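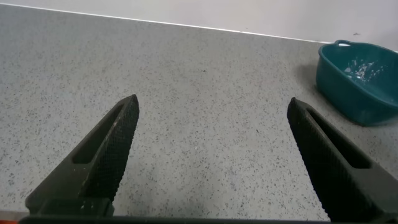 Teaching by hand at Predden

Orysia Lytvynenko spends most of her week moving a robot arm from another desk. "I do the task, the arm copies me, and we keep the recording," she says. The current job at the Skirkby kitchen is mixing in a plastic basin.

A good run lasts 45 seconds. She has 685 so far and wants 2,000 by December. 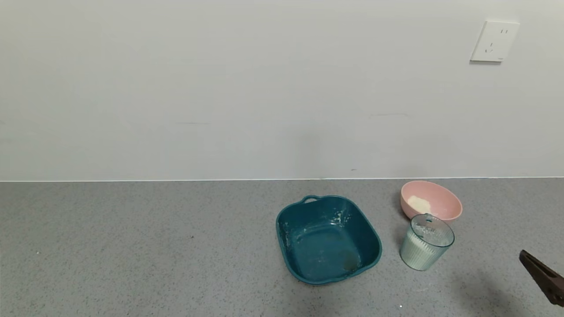 Basin, bowl and ribbed cup on the Skirkby worktop.

Powder is harder than blocks, she says. "You can't feel the weight through the controls, so you go slowly."

Her colleague Muammer Uysal checks the recordings each Tuesday and throws out up to 8 in a batch. "Mostly it's hesitation," he says. "If she stops to think, the arm learns to stop as well."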